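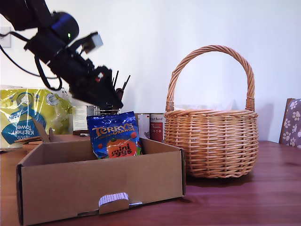 Easter food collection at the Tilladdale pantry

The pantry on Tillman Street is taking Easter donations through the end of March. Sealed chocolate, boxed cake mix and canned fruit are the most useful right now. We have plenty of pasta and can't store more of it until April.

Last year we made up 70 holiday parcels and ran out before the last families came in. Eleven of those went to homes in Grulcombe, and we expect more requests from there this spring now that the bus route has changed.

Drop-off is at the side door, 2 p.m. to 6 p.m. on weekdays. Please check dates before you bring anything – food past its date has to be thrown out, even if the package is unopened.

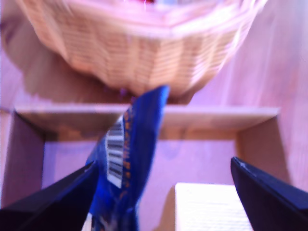

Parcels can be picked up in the week before Easter. If you need one delivered, put your name on the list at the front desk and tell us about any allergies. Nut allergies matter most with candy, so we pack those parcels on a separate table.

We also need two drivers for the Grulcombe run. Gas is paid for.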